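Print | E-mail

Vemia Cloth Cover, Blue -- Care and Folding
Section 3: Folding the large cover

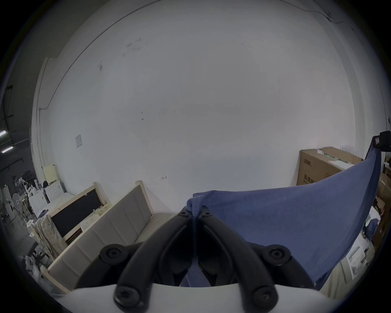

3.1 Before you start

1. Clear a place wide enough for the whole cover.
2. Hold one corner fast, by hand or with a clamp.
3. Take the opposite side and pull gently until the top edge is nearly straight. The lower edge may hang in a curve.

Caution: Do not pull hard on a clamped corner -- the fabric can stretch.

3.2 Folding

4. Let go of any fold you have gathered, and smooth it flat with the palm.
5. Bring the two short sides together, then fold again.

Note: If the cloth is twisted, open it completely and begin again from step 2.

Prodico, document 2583

Print | E-mail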